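Call for Participants: Evening Light and Sleep Study

Posted January 14, 2021

The Plullside Institute for Sleep and Daily Rhythms invites adults living in the Villanueva area to take part in a study of household lighting and sleep. The study is directed by Dr. Eldana Araya and is open for enrollment now. Enrollment will close when 154 participants have been accepted.

Purpose of the Study

Many adults spend the last hours of the day under lamps, screens and colored bulbs. The study will examine whether the color and brightness of light in the home during the evening are related to the time a person falls asleep and to how rested that person feels the next morning. Participants will remain in their own homes throughout. No medication is given at any stage, and no overnight stay is required.

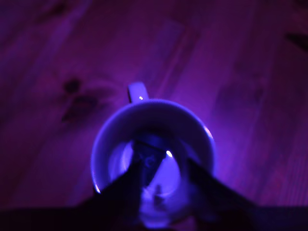
Who May Apply

Applicants must be between 21 and 65 years of age and must expect to live at the same address through the end of August. They must be able to read and write English well enough to keep a daily log. Renters and homeowners are equally welcome. Only one person per household may enroll.

The following persons are not eligible: anyone who works night or rotating shifts; anyone under treatment for a sleep disorder; anyone with an eye disease that affects color vision; and anyone who has a history of seizures. Applicants who are pregnant or who care for an infant at night are asked to wait for a later round. Use of caffeine does not exclude an applicant, but the amount and time of each serving must be entered in the log.

What Participants Will Do

Each participant will complete an opening questionnaire by telephone and will then receive a packet by mail. The packet contains a wrist monitor, a small light meter, two adjustable bulbs, a paper log and a prepaid return envelope. The bulbs are to be placed in the room where the participant usually spends the evening.

During the first four weeks, participants will keep their normal lighting and record their bedtimes. During the next four weeks, they will use the bulbs at settings assigned by the study office. The wrist monitor is to be worn day and night, except when bathing or swimming. The log takes five minutes to complete and should be filled in each morning before work or other duties begin.

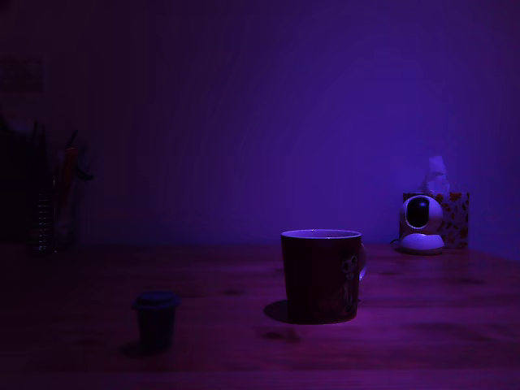 A short telephone interview will be held at the end of the eighth week. Participants may be asked about their work hours, meals, evening drinks and use of screens. They may decline to answer any question.

Payment

Participants who complete all eight weeks and return the equipment will receive $200 by check. Those who withdraw after the fourth week will receive half that amount. The bulbs may be kept. Payment is normally mailed within 30 days of the return of the monitor and light meter.

Risks and Privacy

Some people find certain colors of light unpleasant or report mild headaches. Any participant who does so may return to normal lighting at once and should notify the study office. Records are stored under a code number, and names and addresses are kept in a separate file. Results will be published in group form only. Taking part is voluntary, and a participant may leave the study at any time without giving a reason.

How to Apply

Application forms are available at the front desk of the Institute, Peller Building, Room 103, or may be requested by mail from the same address. Completed forms should be marked "Evening Light Study." Applicants will be notified in writing whether or not they are selected. Forms that are missing a signature will be returned.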